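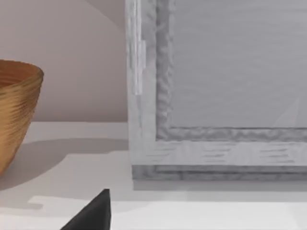
Teleoperation Station Check, Tabletop Tasks, Simulated and Real
Wusley site, bench 4
Completed by: Lilla Kocsis
Period: August, first check after the Yagi scene update
Marks used: OK / FIX / N/A / SEE COMMENT

Section A. Before anyone touches the controller

A1. Operator chair locked and at working height. OK
Comment: Locked. The height lever now works in one direction, down, so choose carefully.

A2. Floor clear of cables within reach of the operator's feet. FIX
Comment: Headset cable taped on Monday's plan, untaped in practice. I have taped it. The tape is orange and ugly and should stay.

A3. Stop button reachable with the left hand while the right hand holds the controller. OK
Comment: Pressed it four times. Session halted four times. The mug that lives beside it has been relocated to the shelf, where it will not be mistaken for a safety device.

A4. Real arm powered down and tagged when the station is in simulation mode. OK
Comment: Tag present, signed and legible. Please keep signing with a name. "Me" was a poor entry last time and we never did settle who that was.

A5. Mode indicator on screen agrees with the mode switch on the desk. OK
Comment: Checked in both positions. If they disagree, stop and call someone. Do not move the controller a little to see which one is telling the truth.

Section B. Scene and view

B1. Scene loads without errors and objects are at rest before recording starts. SEE COMMENT
Comment: Bowl-and-frame scene loaded cleanly. Another layout dropped its objects from a small height on loading, and one rolled off to start a new life under the table. Wait for everything to settle, then record.

B2. Operator can see the gripper in the working view. SEE COMMENT
Comment: In the bowl-and-frame view we get the tip of one black finger, low down, pointing up at the gap between the two objects. Good for aiming. Less good for knowing what the rest of the gripper is up to. Use the second view for anything involving a grasp.

B3. Objects sufficiently in view for the task. FIX
Comment: The big gray frame runs out of view at the top and the right, and the bowl loses part of its left side. An operator asked to steer around the far side of that frame would be working from faith. Move the viewpoint back before demonstrations begin.

B4. Shadows and lighting readable. OK
Comment: The bowl's shadow reaches across the white tabletop toward the base of the frame. Soft, but clear enough. New operators should be warned that a shadow is a hint about height and should not be treated as a ruler.

B5. View delay within the station limit of 60 milliseconds. OK
Comment: Measured at 30. Whoever closed the other programs, thank you.

Section C. Demonstration by remote control

C1. Controller centered and zeroed. OK

C2. Speed cap on for practice runs. FIX
Comment: Found it off. Back on now. Simulation forgives collisions, but the habits go straight through to the real bench, and the real bench belongs to Graswood and has an invoice attached.

C3. Operator pauses before contact, then closes slowly. SEE COMMENT
Comment: Mostly observed. One trainee pauses beautifully and then snaps the fingers shut like a purse. Coaching given. Robots copy what they are shown, including the bit you hoped would be overlooked.

C4. Failed attempts labeled as failed. FIX
Comment: Went through all 183 saved runs. The label "sort of" appears. It is not on the menu. Choose success, failure or discard, and put the poetry in the notes field.

C5. Break taken after 30 minutes on the controller. SEE COMMENT
Comment: Timer chimes, operator says "one more," timer is silenced. I recognize this conduct because I have done it. The timer will now be set by the person not driving.

Section D. Demonstration by hand (real arm only)

D1. Guide mode on and confirmed by a light push before a full grip. N/A
Comment: Arm tagged out, see A4.

D2. Fingers clear of the elbow joint. N/A
Comment: Still N/A. Still worth reading every time.

D3. Sleeves, lanyards and long hair secured. N/A
Comment: Lanyards come off at the door whichever mode we are in.

Section E. Open items

1. Pull back the viewpoint in the bowl-and-frame scene (B3). Assigned to the Wededico scene team.
2. Relabel the "sort of" runs (C4). Assigned to whoever labeled them. You know the style.
3. Replace chair lever (A1). Carried over again.
4. Lock the speed cap behind the supervisor login (C2). Mine.

Station released for simulation only. Recheck Friday at 9:00, before the first session. Bring your own pen; the one on the clipboard has been dry for longer than the checklist has existed.

L. Kocsis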